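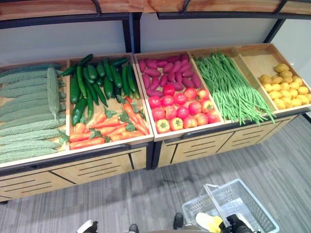 *Last updated 3/16/21*

# The Slow Pleasure of a Well-Kept Produce Bin

I have a habit, and my family has more or less forgiven me for it, of stopping dead in front of the vegetables in any store I walk into. It doesn't matter if I came in for batteries. I'll stand there with the empty basket on my arm and look over the whole spread before I so much as touch a carrot, and on a good day it is the best part of the errand.

Plosbridge has a small grocery called Savchuk's, on the street that runs downhill to the old mill, and its vegetables live in a row of shallow wooden bins under a shelf on curved black brackets. There are five bins, and I've been coming to them long enough to have opinions about every one. When the magazine asked for something on how people shop now, I'm afraid this is what I was always going to write.

Start with the bitter melons, as the bins themselves do if you read from the left. They're a pale, milky green and bumpy all over, and they get stacked in rows lying on their sides, which suits them. I grew up without bitter melon and was well past forty before I cooked one. My first try was so sharp that I ate it standing at the sink with a slice of bread in the other hand. I've since learned to halve them, scrape out the pith with a spoon, slice them thin, and leave them in salt while I chop everything else. Then into a hot pan with egg and a lot of garlic! It's still bitter, mind you, but it's a bitterness you start wanting again by the middle of the week.

The cucumbers and carrots share a bin, cucumbers behind and carrots in front, and I've always thought the dark green does wonders for the orange. The carrots have short tufts of leaf left on them. I like that, partly for looks and partly for the soup pot, where a little chopped carrot top does nicely in place of parsley (wash it twice, it holds grit like a doormat). At home, take the greens off before the carrots go into the refrigerator, or they'll go limp on you in a few days.

Then come the tomatoes, with the sweet potatoes behind them, and here I slow down even more. A few of the tomatoes have that yellow-orange blush up around the stem, and plenty of shoppers will pass those over for the all-red ones. I buy them on purpose. Two days on the windowsill, stem side down, and I'm usually happy with what I get. The sweet potatoes are the purplish-red kind, long and a bit tapered, and I roast those whole at 400 degrees on a sheet of foil until the skins go loose and the sugar starts to leak and blacken. A lump of butter, some salt, and you can call it supper. I have called it supper many times.

I do have a favorite, though, and it's the long beans. They lie in their bin like combed hair, all running front to back, with the ends spilling over the lip and hanging down in front of the cabinet. Some stores chop them or tie them into tight little bundles, and I understand the reasoning, but I'd be sorry to see it here. A loose handful is easy to pick through. You want them slender, and bendy without being floppy. Cut them to finger length and fry them hard until they wrinkle. Some 200 grams feeds two of us, with rice.

Last in line are the small yellow potatoes, heaped toward the front corner with bare wood showing behind. I've never minded a bin like that. A low pile is easy to sort through with your fingertips, and small potatoes reward a bit of sorting, because if they're all one size they all finish cooking together. I boil mine in their skins in very salty water, crush each one with the bottom of a mug, and give them half an hour in the oven with oil.

My own kitchen has taken a lesson or two from all this. Last July I cleared the low shelf by the back door and set two shallow wooden trays on it, one for potatoes and one for whatever needs eating soonest. Everything lies one or two deep, so I can see it, and the sad forgotten sweet potato at the bottom of the bag is mostly a thing of the past. Onions have their own hook by the stairs, well away from the potatoes, and the tomatoes still get the windowsill.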